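Dromlow Parts Swap – Frequently Asked Questions

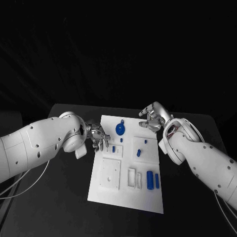
White board with blue and white parts, dark table.

Updated for September. Read this before you email, most of it is answered here.

What is the swap?
A parts and kits swap for people who build stuff at home. Model kits, bricks, hobby electronics, spare knobs, whatever. You bring what you don't want, you take what you do. Small cash sales OK too.

Where is it?
Tolten Hall, side entrance on Carrillo Street. NOT the main doors, those are for the dance school. If you end up in a room full of mirrors, go back out and turn left.

What time?
Doors 10 am. Table holders from 8:30. We close at 3 pm and need the tables cleared by 3:30. Please don't start packing at 2, it makes people leave.

How much is it?
Free to walk in. A table is $24, half table is $12. Kids' tables free if an adult sits with them.

How do I book a table?
Form on the Bookings page. Pay when you book. You get an email with your table number – check spam. No email after two days, write to us.

Can I get a refund?
Up to a week before, yes, full. After that no, but you can pass the table to a friend. Just tell us the new name.

How big are the tables?
Full ones are 6 feet long. Half table means you share with somebody we pick. You can ask for a certain neighbor and we'll try.

Can I bring my own table?
No. Tried it last year, the aisles got too narrow. Small racks that stand ON your table are fine if they don't wobble.

Is there power?
Along the back wall only. Tick the box on the form. Bring your own extension cord and tape it down.

What can't I bring?
Loose lithium batteries, paint thinner, open glue, anything with mercury in it. No food sales. No knives over 3 inches, hobby knives need a cap on.

Do kits have to be complete?
No, but say so. Write what's missing on the box. "Probably all there" is not a description. If you've got a bag of mixed parts just put MIXED on it and price it cheap.

How does the token thing work?
You hand in a box of parts at the front desk, we give you tokens, you spend them at the Durkitz bins. One token = one scoop. Tokens don't carry over to the next swap. We printed 1,000 of them and when they're gone they're gone.

What are the Durkitz bins?
The big gray bins by the stage. Sorted by type, more or less. Please put things back in the bin they came from, it takes us hours otherwise.

Is there parking?
80 spaces behind the hall, free. Full by 10:15 most times. After that try the street, meters run till noon. The 406 bus stops right outside.

Is it accessable?
Yes. Ramp at the side entrance, restroom on the same floor. Need a chair or a table with more room around it? Put it in the notes when you book.

Can I take photos?
Sure. Ask before you take pictures of people or thier kids.

Dogs?
Service dogs only, sorry.

What happens to leftovers?
Whatever's left in the bins goes to the after-school club. Leftovers from your own table go home with you – do not leave them under the table.

When is the next one?
Spring. Date goes on the home page once the hall confirms. We don't know it yet so please don't ask at the desk.

Still stuck?
Use the contact form. We answer in the evenings, usually within two days.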